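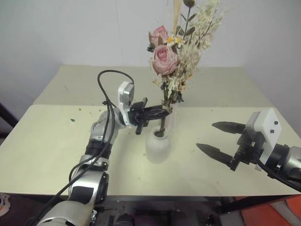 Llevo desde agosto con la misma duda y ya va siendo hora de contarla por aquí, aunque solo sea para que dejéis de preguntarme por correo qué pinzas he comprado. Respuesta corta: unas de dedos en punta, negras, bastante feas, y todavía no sé si me las quedo. La larga viene ahora (poneos cómodos, que me conozco).

Para quien llegue nuevo: tengo montado un puesto con dos brazos y me paso las tardes probando cosas con ellos. Nada industrial. No paletizo cajas ni atornillo nada. Lo que me interesa es el manejo de objetos que se rompen si los miras mal, y después de darle muchas vueltas elegí las flores secas. Son baratas, cada ramo es distinto del anterior y no perdonan un apretón de más. Nhi Bùi, que lleva el laboratorio de pruebas de Gesley y con la que me escribo casi a diario, me dijo que estaba loco y que empezara con huevos. Pues no, flores.

Los candidatos

He tenido en casa dos juegos de dedos, los dos para la misma pinza paralela, así que el motor, la carrera y el controlador no cambian. Eso me parecía importante. En los foros se comparan pinzas enteras, cada una con su electrónica, y luego no hay manera de saber qué parte del resultado es del dedo y qué parte es del firmware.

Los primeros son los Skodcombe planos. Dedo ancho, almohadilla blanda, la típica pieza que viene recomendada para todo. Los segundos son los Druvelent en punta, que se van afilando hacia el extremo y que al tacto son mucho más duros. Me costaron 57 euros el par, más el envío, y tardaron tanto que ya me había olvidado de ellos.

Los planos agarran de maravilla, eso hay que decirlo. Coges un jarrón por el cuerpo y no se mueve, puedes pasearlo por toda la mesa con el brazo a media velocidad y llega entero. Pero con los tallos son un desastre: al cerrar pillan todo lo que haya cerca, incluidas las hojitas bajas, y cuando abren se llevan pegada la mitad. La almohadilla blanda tiene además la manía de quedarse con el polvillo de los pétalos, y a partir de ahí resbala. Limpié esas almohadillas con alcohol más veces de las que quiero recordar.

Los de punta entran donde quieras. Puedes meter una punta entre dos tallos sin tocar el tercero, y para mí eso fue una alegría tremenda, ¡por fin! A cambio, la zona de contacto es ridícula y el ramo gira sobre sí mismo en cuanto pesa más de un lado que de otro. También he tenido que rehacer la calibración de la cámara, que para unos dedos tan finos un error de nada ya te deja cerrando en el aire.

Me quedé con los de punta para lo que viene a continuación, con los jarrones sobre la mesa y el ramo tumbado detrás, que es como más me gusta empezar.
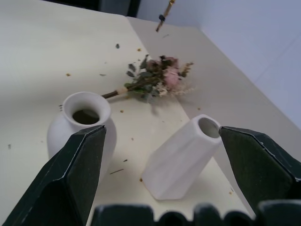

La cámara de muñeca contra la de arriba

Segundo frente de la tarde, y con este he discutido bastante con Kiều Kiều, que es partidaria absoluta de la cámara en la muñeca y no quiere ni oír hablar de otra cosa. Su argumento es bueno: la cámara va donde va la pinza, los dedos salen siempre en el mismo sitio de la imagen y eso simplifica muchísimo el control fino. Cuando estás a punto de cerrar sobre un tallo es lo que quieres ver, sin más.

Mi problema es lo que pasa antes. Con la de muñeca sola, el brazo se acerca a la mesa medio ciego, y los propios dedos tapan parte de lo que tienes delante. Con los Skodcombe, que son anchos, perdía un trozo de imagen enorme. Con los Druvelent pierdo menos, pero sigo perdiendo, y si el jarrón queda justo detrás de un dedo toca mover la muñeca para buscarlo.

La de arriba, en cambio, ve los dos brazos y la mesa a la vez, y se come los detalles. Un tallo fino sobre una mesa clara casi no existe para ella. La he subido, la he bajado, he cambiado la exposición, y lo único que mejoró algo la cosa fue dejar de usar luz directa. Ahora trabajo con las dos: la de arriba para decidir adónde voy y la de muñeca para el último tramo. Kiều Kiều dice que eso es darle la razón a ella con más cables. Puede ser.

Lo del controlador me dio más guerra de la prevista. El que traía de serie mezcla las dos señales con un retardo que yo no controlaba, y había momentos en que el brazo corregía hacia una posición que ya era vieja. Pasé al Vallejo, que te deja ver el retardo de cada cámara por separado y fijar cuál manda en cada fase. Es feo de configurar, el manual tiene 545 páginas y el índice no coincide con los capítulos, pero una vez puesto no lo he vuelto a tocar. En la ficha sale un filtro de suavizado que viene activado de fábrica. Quitadlo. Con el filtro puesto la pinza cierra tarde, y con flores secas cerrar tarde quiere decir que ya has empujado el ramo.

Fuerza de cierre, o cómo hacer confeti

La escala de mi pinza va de 0 a 100 y no corresponde a ninguna unidad que yo sepa, así que tomad lo que sigue como números míos, de mi cacharro. Empecé con los planos en 7, que era el mínimo con el que levantaban un ramo sin que se escurriera. Con los de punta ese mismo valor no servía para nada, el ramo se iba de lado. Fui subiendo poco a poco hasta que los tallos empezaron a crujir, bajé un par de puntos y ahí lo he dejado.

Mi teoría es que con dedos en punta el sitio del agarre importa más que la fuerza. Si coges los tallos muy abajo, el peso de las flores hace palanca y no hay apriete que lo aguante. Si los coges muy arriba, no te queda tallo para entrar en el jarrón sin que la pinza choque con la boca.
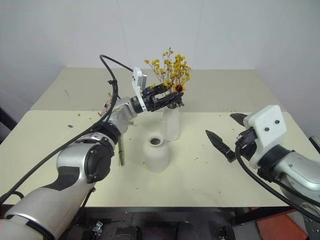
Meter un ramo en un jarrón es, para mí, la prueba que separa unos dedos de otros, mucho más que cogerlo de la mesa. Hay que mantener los tallos juntos, bajarlos rectos y abrir en el momento justo, y cualquier cosa que haga mal el dedo se nota ahí. El jarrón alto, el estrecho con forma de botella, es el que uso para ponerme difícil la vida, porque el bajito de boca ancha se lo traga casi todo y no enseña nada. Con los tallos finos de florecitas amarillas el agarre queda justo debajo de la flor naranja, y desde ahí hay que acertar con el cuello sin torcer la muñeca. El otro brazo se queda con la pinza abierta al lado de los jarrones, y mi idea es que acabe sujetando el alto por el cuerpo mientras el primero baja el ramo. Todavía no me fío de coordinarlos a esa distancia. También os podéis imaginar cómo queda la mesa, llena de miguitas amarillas y naranjas. Yo no la limpio hasta el final, me sirve para saber cuánto castigo se lleva cada ramo.

Un detalle que me preguntó alguien en la entrada anterior: el cable. Lo llevo por fuera, haciendo un arco por encima de la muñeca, y lo sujeto al brazo con clips y bridas. Probé a pegarlo más y en cuanto giraba la última articulación tiraba del conector. Con el arco suelto no tira. Ocupa sitio, se mete de vez en cuando en la imagen de la cámara de arriba y queda horroroso, pero prefiero eso a cambiar otro conector.

Lo que haría si tuviera que elegir hoy

Si vais a mover objetos con cuerpo, jarrones, botes, cajas, comprad los planos y no os compliquéis. Si lo vuestro son tallos, cables finos o cualquier cosa que haya que separar de sus vecinas, los de punta, sabiendo que vais a pasar unas cuantas tardes recalibrando. Yo estoy pensando en una tercera vía bastante chapucera: un dedo de cada en la misma pinza, el plano abajo haciendo de apoyo y el de punta arriba eligiendo. Nhi me ha mandado los planos de un adaptador que usan en Gesley para algo parecido, con la advertencia de que a ellos se les aflojaba cada dos por tres.

Lo imprimo esta semana. Si alguien ha montado ya dedos asimétricos y sabe cómo decirle al Vallejo que el centro de la pinza no está en el centro, los comentarios están abiertos y le estaré muy agradecido.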